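The Folding Cure

Somewhere between the second and third drawer I began to suspect I'd been had.

The class cost me 53 dollars and a Lakberg folding board, sold separately. The promise, made on a card tucked into the board's packaging, was that a properly folded T-shirt changes the morning. It takes less room. It stands on its edge like a file. You see every shirt you own at once, and you stop buying the same navy crew neck over and over.

I own a lot of T-shirts. I'm the kind of person this stuff is aimed at, and I have fallen for it before: the Weltent drawer dividers that slid around until I taped them down, the vacuum bags that hissed themselves full again by October. So I gave the file fold a fair trial, every load of laundry, and kept notes.

The fold itself is easy enough. Lay the shirt flat, bring one side and its sleeve in over the body, do the same on the other side, then work up from the hem in thirds. With stiff new cotton you get a tidy little brick that does stand up. With anything soft it slumps as soon as its neighbor leaves the drawer, and by midweek the whole row is lying down, which is where my shirts were before I paid anyone.

Then there's the matter of time. Workuso, which sells a folding course by subscription, told its customers in a newsletter dated 7th July that members had logged 3,269 "finished drawers." It didn't say how many stayed finished. I timed myself on a full basket and came in 9 minutes slower than my usual method, which is to fold each shirt in half, fold it in half again and put it on the pile.

Defenders say speed comes with practice. Maybe so. But most of the delay sits in the first step, the one the diagrams skip. Diagrams show a shirt with no wrinkles and a hem as straight as a ruler. A real one has to be coaxed flat, and you bring in the first side only to find the bottom edge has bunched and wants pulling straight again. 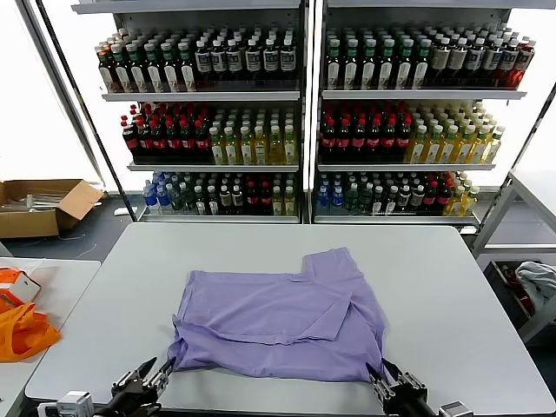 Juntunen wrote in after an earlier column of mine on linen closets to say I was measuring the wrong thing. Forget the minutes, the letter went, and count the shirts you actually wear; once mine stood upright I found 3 I'd forgotten and gave away the rest of the pile.

I'll grant the first part. I found a few forgotten shirts too. I had forgotten them for good reason, and they're back at the rear of the drawer. Giving away the pile is what made the room, and you can do that without a board.

What I've kept from the experiment is small. Sports shirts get the file fold, being slick and quick to crush anyway. Everything else gets folded in half, twice, on whatever flat surface is free. The board is under the bed with the vacuum bags.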